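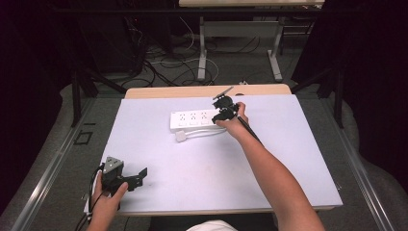

A gripper in each hand, power strip on the board: the plug task at Navora.

Teaching by Hand: Your Questions

Do I need to know how to code?
Not at all! You pick up the two hand-held grippers and do the job yourself. The motion of your hands and the opening and closing of the jaws get recorded, and that's what the robot learns from.

Why a power strip?
Because it's harder than it looks, and we love it for that. A plug has to be picked up, turned the right way and lined up with small slots, all while the cable tugs at it. Aravind Rai picked it as our first two-handed task and we've never gotten tired of it.

How many times do I have to repeat it?
A session is 80 tries, with a break whenever you want one. Most people find their rhythm after 8 or so (the first few feel like eating soup with tongs!).

What if I drop the plug?
Keep going! Pick it up and finish. Recoveries are great to learn from. Only stop if the strip slides off the board, then tell whoever is at the desk and start a fresh try.

Should I go fast?
Go at a calm, steady pace. Jerky moves are tough for an arm to copy.

Can I use the remote control station instead?
Yes, once you've done three hand-held sessions. You steer the real arms from a seat across the room, and it's a blast. Ask Sandrine Bouvier for a slot.

I'm left-handed. Is that OK?
Please come! We'd love more left-handed tries in the set.

Where do I sign up?
Room 119, any afternoon in March. Short sleeves or rolled cuffs, please.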